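Print this page | E-mail this article

A Good Table and a Sharp Point: An Afternoon With Eugeniusz Bednarek

Eugeniusz Bednarek has been drawing and cutting paper patterns for a living for 18 years, and he still gets excited about a pencil. I had barely taken my coat off before he was pressing one into my hand and telling me to feel where the weight sat. "Not the middle, lower," he said. "Hold it like you're about to sign something. There!"

He works in a single room on the top floor of the old Sturton building, where the stairs are steep and the radiators knock all through February. He folds paper: boxes, sleeves, lampshades, pop-up cards, and lately the little flat-packed theaters that brought me up to see him. Every one begins as a line drawing at the worktable, and the worktable was what I most wanted to hear about. I know plenty of people who own nice pencils. I know very few who have thought so long about the surface underneath them.

"People spend everything on tools and then work on something that wobbles," he said. "I did it too! My first two years I was on a folding card table. You'd lean on a cut and the whole thing would walk away from you."

The top he uses now is butcher block, pale and plain, and he bought it secondhand from a kitchen firm called Conberg that was clearing out its showroom. He carried it up in the morning with a cousin and was drawing on it by four that afternoon. He likes the weight. He likes that a dent can be sanded out. Mostly he likes the color, which he says is close enough to the brown board he uses for mock-ups that his eyes don't have to keep adjusting when he looks from one to the other.

"I tried a white desk once," he said. "I had a headache by lunch, every day. White paper on a white desk, you lose the edge. With wood you always know where your sheet stops."
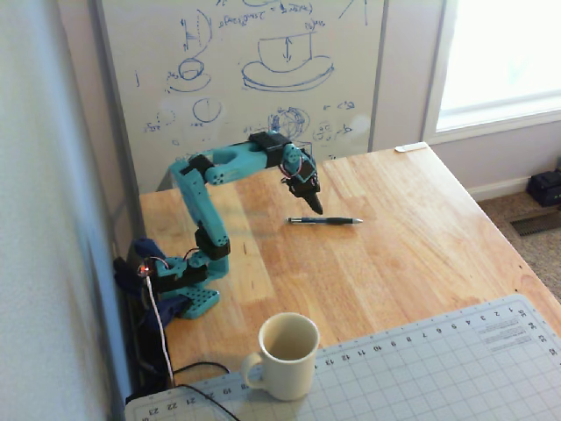
Then there is the cutting mat, and I should warn you that he can go on about cutting mats. His sits toward the front right of the table, a big light gray one with a fine grid and a ruler scale printed along the edges. For years he used dark green, as nearly everybody does, and he had nothing against it until a student left a gray one behind at the end of a workshop.

"I put my tracing paper down on it and I could see my pencil line AND the grid," he said, still pleased. "On the green I could see one or the other. I mailed the student a new mat and kept hers. I hope that's not stealing."

I asked about the numbers, which looked upside down from where I was. He waved a hand. Depending on which side of the table you come to, he said, they're going to be upside down for somebody, and he moves from side to side all day long. He doesn't trust a printed scale for final measurements anyway. A mat can stretch or shrink a little as it gets older, especially if it has been left near a radiator, so he uses it for squaring up and takes every real dimension from a steel rule.

"The grid is for your eye," he said. "The rule is for your knife. Mix those up and your lid won't close."

Lids that don't close are a sore subject. He once made a run of 746 gift boxes for a tea importer, Aydoğan, with a tuck lid he was very proud of, and got the score line a hair off on the master. They closed, he says, if you were patient with them. He stayed up re-scoring by hand until the birds started. The client never knew, or was kind enough not to say. One of those boxes is still on his shelf with paper clips in it, and he opened and shut it for me several times while we talked about something else.

So, pencils. Bednarek draws with a mechanical one, and he knows that some of his colleagues look down on this. He went through the wooden years, as he calls them, with a penknife and a jar of shavings, and he enjoyed it, but a wooden point changes with every inch you draw. When a fold has to land exactly where the line is, he wants the line to be the same thickness at both ends.

"A fat line has two sides," he said. "Which side do you fold on? You'll pick the left one today and the right one tomorrow. With a thin line you don't have to remember."

His favorite for a long time was a Nimier, bought on a trip and lost on a train, and he talks about it the way other people talk about a dog. He has been through a good many since. He looks for a metal tip, enough weight toward the front, and a clip that stops the thing from rolling. The clip matters more than you'd think! A pencil that drops point-first from table height is usually finished, and he has finished several. When he sets one down he lays it flat, away from the edge, and he has trained himself to do it without looking. 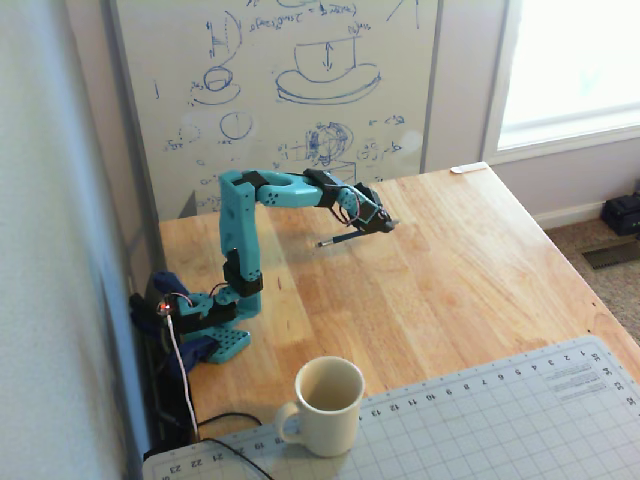 The worktable, with the gray mat at the front and a mug within reach.

I did ask about the mug. Coffee next to finished artwork makes me nervous even when it's somebody else's artwork, and Bednarek laughed and said he has rules. Nothing gets poured while there is a final drawing out. The mug has to be wide and heavy at the bottom – no tall glasses, no paper cups – and he would sooner have a plain off-white one than anything with a pattern on it, for the same reason he gave up the white desk. He wants as little as possible around the work that pulls at his eye.

"I've spilled twice," he said. "In 18 years, that's not bad. One was only tea."

He teaches 2 workshops a season now, never more than 16 people at a time, and he starts each one with an exercise that sounds almost too simple. Everybody gets a sheet, a pencil and a rule. They draw one straight line, score it, fold it, and hold it up to the window. Then they do it again until the light stops coming through crooked. Some people get there on the third try and some take most of the morning, and he says he honestly can't guess beforehand which ones will be which. An engineer took the longest. A boy who had come along with his grandmother got it first time and asked if he could go home.

I wanted to know if he ever got tired of it, the same line over and over. He thought about that for a while, opening and closing the tea box.

"Of drawing it, no," he said. "The folding is the part I wait for, though. You've had this flat thing in front of you all day and then you pick it up and it has an inside. I still call my wife in to look."

The theaters will be on show in the ground-floor hallway of the Sturton building through the end of the month. The largest has a working curtain, and you're allowed to pull the string. I pulled it four times.

Print this page | E-mail this article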